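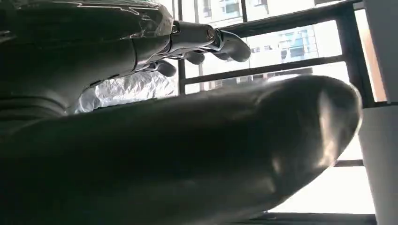 그림 3. 손목 카메라로 본 로봇 손과 창 쪽의 역광.

검색어를 입력하세요 검색 상세검색

4. 공유 작업장에서의 제작과 설치

4.1 작업 공간과 제약

본 절에서는 양팔 분류대를 공유 작업장 Cusari에 설치한 과정과 그 과정에서 바뀐 설계를 기술한다. 분류대의 목적은 단순하다. 왼쪽에 쌓인 비닐 택배 봉투를 한 장씩 집어 송장 면이 위로 오도록 스캔 받침에 놓고, 읽은 뒤 오른쪽 컨베이어로 넘기는 것이다. 상용 설비라면 고정 프레임과 차광 덮개를 두겠지만, 작업장은 회원들이 나누어 쓰는 공간이므로 바닥에 앵커를 박을 수 없고 창을 가리는 구조물도 허용되지 않았다. 이 두 조건이 이후의 거의 모든 결정에 영향을 주었다.

창은 작업면 뒤쪽에 길게 이어져 있다. 낮에는 이 창으로 들어오는 빛이 손목 카메라의 노출을 지배한다. 그림 3에서 창밖은 거의 흰색으로 날아가 있고, 손가락과 팔의 외피는 어둡게 눌려 있다. 자동 노출을 켜 두면 창이 화면에 들어오는 순간 손가락 끝의 윤곽이 흐려졌고, 자동 노출을 끄면 손이 작업대 쪽으로 내려갔을 때 봉투 표면이 하얗게 포화되었다. 초기에는 카메라마다 노출 값을 고정하였으나, 시험 첫 주가 지난 뒤 자세에 따라 두 값을 전환하는 방식으로 바꾸었다. 전환 기준은 손목의 기울기이며, 영상 자체는 판단에 쓰지 않는다.

4.2 팔과 손의 조립

팔은 Guérin의 중고 관절 모듈을 바탕으로 조립하였다. 모듈 사이의 어댑터는 작업장의 소형 밀링기로 깎았고, 판 두께는 12 mm로 통일하였다. 처음에는 더 얇은 판을 썼는데 손을 완전히 편 자세에서 끝단이 눈에 띄게 떨렸다. 두꺼운 판으로 바꾼 뒤 떨림은 줄었고, 대신 손목 쪽 질량이 늘어 가속 한계를 다시 잡아야 했다.

손목 관절의 배선은 조립 과정에서 가장 오래 걸린 부분이다. 케이블을 관절 바깥으로 돌리면 교체는 쉽지만 봉투의 모서리가 걸린다. 안으로 넣으면 걸림은 없어지지만 단선이 생겼을 때 외피를 전부 열어야 한다. 우리는 굵은 케이블을 밖에 두고 여유 길이를 짧게 잡는 쪽을 택했다. 이 선택이 옳은지는 아직 확신이 없다. 굽힘 수명 시험을 별도로 하지 않았고, 케이블 제조사의 값은 우리 배선과 조건이 달라 그대로 옮길 수 없었다.

외피 일부에는 비닐을 둘렀다. 작업장의 다른 구역에서 날아오는 분진이 관절 틈에 쌓이는 것을 줄이려는 조치이다. 비닐은 주름이 잡히면서 카메라 시야로 밀려 들어오기도 하며, 이때 분할 모델이 비닐의 주름을 봉투의 주름으로 오인하는 일이 있었다. 봉투와 비닐은 색이 비슷하고 반사 특성도 가깝다. 시야 가장자리에 고정 마스크를 적용하여 오검출을 줄였으나, 팔꿈치를 깊게 접는 자세에서는 마스크 밖으로 비닐이 나온다.

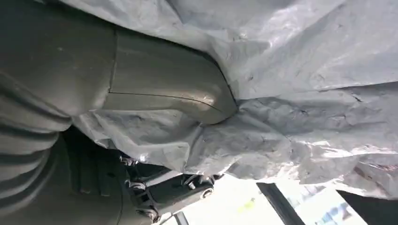 Maëlys Roussel은 초고를 읽고 비닐을 아예 떼고 분진은 정기적인 청소로 해결하는 편이 낫지 않느냐는 의견을 보내왔다. 인식 오류를 고치려고 마스크를 덧대기 시작하면 자세가 추가될 때마다 마스크도 늘어난다는 것이다. 타당한 지적이다. 다만 밀링기를 쓰는 시간대를 우리가 정할 수 없으므로 청소 주기를 짧게 유지하기 어려웠고, 본 연구의 시험 기간에는 비닐을 유지하였다. 몸에 밀착되는 직물 덮개는 Finitent에 견적을 의뢰해 둔 상태이다.

4.3 스캔 받침과 컨베이어

작업대는 짙은 녹색 상판을 그대로 썼다. 검은 기둥을 세운 스캔 장치를 가운데에 놓고, 왼쪽에 녹색 상자를, 오른쪽에 컨베이어를 두었다. 스캔 장치의 기둥에는 송장 면을 위로 놓으라는 중국어 안내문이 붙어 있다. 사람을 위한 안내이지만 분류대의 동작 규칙도 이와 같다. 받침판에 인쇄된 눈금은 설치 때 카메라 외부 파라미터를 잡는 기준으로 활용하였다. 별도의 보정판을 올려 두면 봉투를 놓을 때마다 치워야 했기 때문에, 항상 그 자리에 있는 눈금이 편했다.

받침의 위치는 여러 번 바뀌었다. 작업대 앞쪽에 두면 팔이 짧게 움직여 속도가 나지만 두 손이 서로의 경로를 막는다. 뒤로 밀면 간섭은 줄고 팔이 길게 뻗는다. 최종 위치에서는 왼손이 봉투를 받침 위에 놓고 물러난 뒤에야 오른손이 들어오도록 하였다. 동시 진입을 허용하는 계획기도 작성하였으나, 봉투가 손가락에 붙어 따라오는 경우를 처리하지 못해 본 시험에는 쓰지 않았다.

컨베이어는 앞쪽의 알루미늄 레일을 기준으로 높이를 맞추었다. 바닥이 카펫이어서 다리의 높낮이가 시간이 지나며 조금씩 변한다. 다리 밑에 Cemholm의 고무 패드를 깔고, 설치 후 48시간이 지난 시점에 높이를 다시 조정하였다. 재조정 이후에는 시험이 끝날 때까지 손대지 않았다.

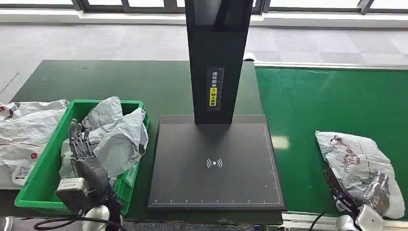

봉투가 구겨져 송장이 접힌 채로 받침에 놓이면 어떻게 처리하는가?

왼손이 봉투를 다시 집어 살짝 들었다가 놓는다. 두 번째에도 코드가 읽히지 않으면 오른손이 봉투를 컨베이어 대신 옆의 보류 칸으로 옮기고, 이후에는 사람이 확인한다. 송장을 손가락으로 펴는 동작은 시도하였으나 봉투가 받침에서 미끄러져 제외하였다.

4.4 시험 절차

시험은 1월에 시작하였다. 봉투는 한 번 사용된 것을 모아 다시 썼으며 내용물은 스펀지 조각과 얇은 책자로 채웠다. 한 회 시험은 봉투 300장으로 구성하고, 전체 시험에서 3000장을 처리하였다. 같은 봉투를 반복해서 쓰면 비닐이 점점 부드러워져 집기 쉬워지는 경향이 있으므로, 회차마다 봉투 묶음을 섞었다. 그럼에도 후반 회차의 조건이 초반과 완전히 같다고 보기는 어렵다.

작업은 Dorian Guillot과 Ghassan Saliba가 교대로 감독하였다. 감독자는 비상 정지 버튼을 쥐고 작업대 옆에 서며, 손이 봉투를 놓친 경우에도 개입하지 않는다. 바닥에 떨어진 봉투는 회차가 끝난 뒤 회수하여 실패로 기록하였다. 봉투 두 장이 함께 들린 경우는 따로 분류하였다. 두 장 집기는 성공이나 실패 어느 쪽에 넣어도 수치를 왜곡하며, 원인 역시 단순 낙하와 다르다.

시간대에 따른 차이는 기록지에서도 드러났다. 오전 회차에서는 창 쪽으로 손을 들어 올린 직후의 인식 지연이 자주 적혔고, 해가 진 뒤의 회차에서는 그런 기록이 없었다. 노출 전환을 적용한 뒤에도 손을 높이 든 대기 자세는 문제가 되었다. 이 자세에서는 손목 카메라에 팔의 둥근 외피가 크게 들어오고, 외피에 비친 창의 반사가 밝은 얼룩으로 나타난다. 얼룩의 위치는 팔이 움직일 때마다 달라지므로 배경 차분으로는 제거되지 않았다. 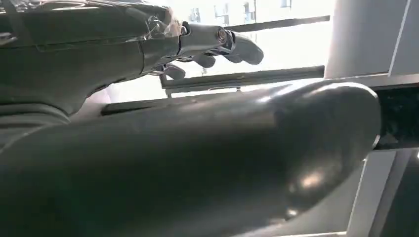

Ginette Lecomte는 대기 자세를 낮추면 끝날 일을 소프트웨어로 풀고 있다고 적었다. 손이 창을 향하지 않으면 반사도 전환도 필요 없다는 주장이며, 외피에 무광 도료를 칠하는 방법도 함께 제안하였다. 대기 자세를 낮추는 안은 이후 일부 회차에 반영하였다. 그 결과 왼손이 상자의 테두리와 가까워져 첫 동작의 속도를 낮추어야 했고, 회차당 시간은 조금 늘었다. 도료는 적용하지 않았다. 관절 모듈을 원래 상태로 되팔 가능성을 남겨 두기로 했기 때문이다.

4.5 남은 문제

손가락 끝의 마찰은 봉투의 재질에 따라 크게 달라진다. 두꺼운 봉투는 손가락 두 개로도 들리지만, 얇고 미끄러운 봉투는 손 전체로 움켜쥐어야 한다. 현재의 파지 계획기는 재질을 구분하지 않고 늘 움켜쥐는 동작을 고른다. 봉투가 더 구겨지고, 그만큼 송장이 접힐 가능성도 커진다. 재질 분류기를 앞에 두는 구성은 다음 제작에서 다룬다.

어댑터 도면과 배선표는 작업장 공용 서버에 올려 두었으며, 마지막 수정일은 2026년 8월 27일이다. 손목 어댑터의 볼트 구멍 위치는 이 판에서 바뀌었으므로 이전 도면으로 가공한 부품과 섞어 쓸 수 없다.

공유 48 댓글 12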